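Painting Table FAQ
Calloway Open Studio

Do I need any experience?
None at all! Plenty of our Tuesday painters hadn't touched a brush in years, and they make wonderful stuff. Come and play.

What should I bring?
An old shirt and whatever you feel like painting. We have brushes, paint and paper here, and you're welcome to bring a favorite brush from home (put your initials on the handle, please).

Why are the tables white?
So you can see your colors properly! A pale surface makes a huge difference when you're mixing a soft green or a gray. Anneliese Wendt, who runs the painting table, talked us into it and we'd never go back.

How much space do I get?
A clear stretch of table to yourself. Spread out! We put 13 places in the big room and a few more in the Moritz room when it's busy.

Can I use a paper cup for rinse water?
Yes, and we love them for small jobs. Fill it halfway and change the water often. For big brushes, ask for a jar, as a cup tips over easily once a long handle is leaning in it.

Where do I put my brush down?
Flat on the table is fine between colors. Just don't leave it standing on its bristles in the water, because they bend and stay bent.

How do I get dried paint off the table?
Lay a damp cloth over the spot for a minute, then wipe. Acrylic may need a plastic scraper, held nearly flat. No scouring powder, please!

What paper do you stock?
Sheets for 50 cents each, from the shelf by the door. Heavier watercolor paper is kept in the drawer underneath, so ask if you want to try it (do, it's lovely). 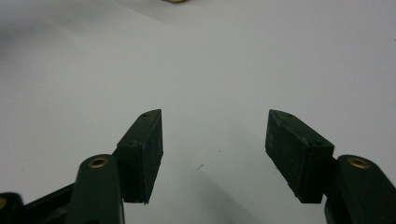
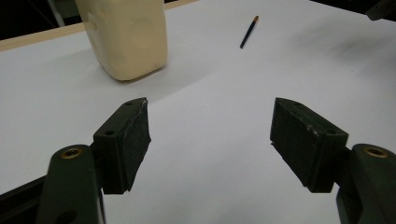
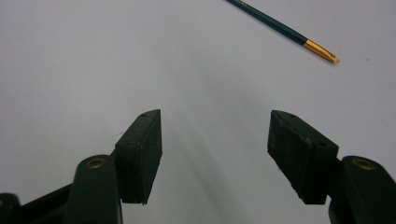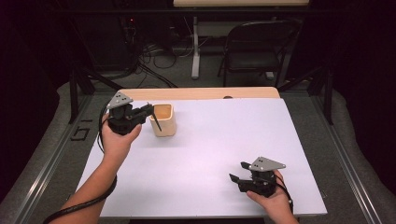

White tabletop in all four; paintbrush in the third, paper cup in the last.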